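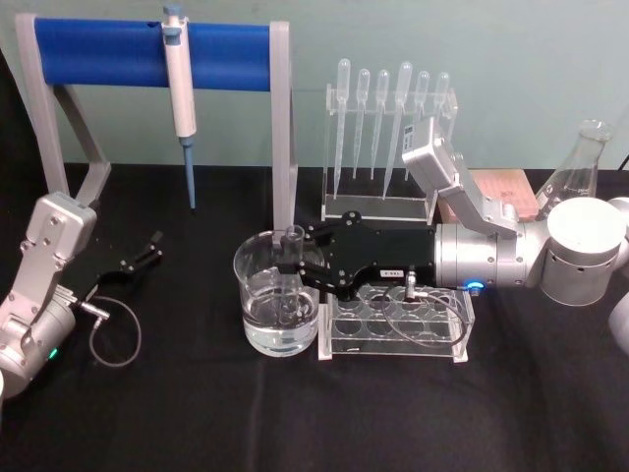
Pipette on its stand, with a rack of transfer pipettes to the right.

Unit 6: Fixtures, Postponements and Points Deductions

These notes go with the second session on competition rules. Bring the sample rulebook for the Sornlow League with you, as we refer to its clause numbers throughout.

1. Who controls the calendar

A league season runs on a fixture list that all member clubs accept when they register. Once it is published, a club cannot move a match on its own. In the Sornlow League the list comes out in July, and clubs have 14 days to object to a date. After that, changes go through the league office.

Cup matches are different. The cup is run by the national body, and where a cup tie and a league match clash, the league match moves (clause 9.2).

2. Postponed, abandoned, void

Students mix these up in written work every year.

Postponed: the match has not started. It will be given a new date.
Abandoned: the match started and was stopped. The league may order a replay, let the score stand, or award the match to one side.
Void: the match was completed but is treated as never played. Goals are removed from the table. Yellow and red cards usually stay on the player's record.

3. Worked case: Hullora v. Suvville

Hullora were due to play Suvville at home. The referee inspected the field three hours before kickoff and found standing water in one goal area. He called the match off. Suvville's bus was already on the road, and the club claimed its travel costs, a bill of 1473.

Clause 14 says the home club pays the visitors' costs only if it failed to report a doubtful field by 9 a.m. Hullora's groundskeeper had phoned at 8:20 but spoke to the wrong office. The panel decided that the call did not count as a report. Hullora paid the travel bill and a fixed penalty of 200.

Note that the penalty and the costs are separate. A club can owe one without the other.

4. Suspension for unpaid fees

Kamolrat missed a payment of 300. Under clause 22 a club has 28 days to pay and then gets one written reminder. If the money is still owed seven days later, the club is suspended from all matches, including youth and reserve games.

The opponent in a match lost to suspension does not automatically get the points. The match is postponed first. It is awarded only if the suspension lasts past the final date for rearranged games. The maximum fine for a second suspension in the same season is 3000.

Reading for next time: clauses 22 to 27, and the appeal form at the back of the rulebook. Write one page on whether clause 14 should accept a report made to the wrong office.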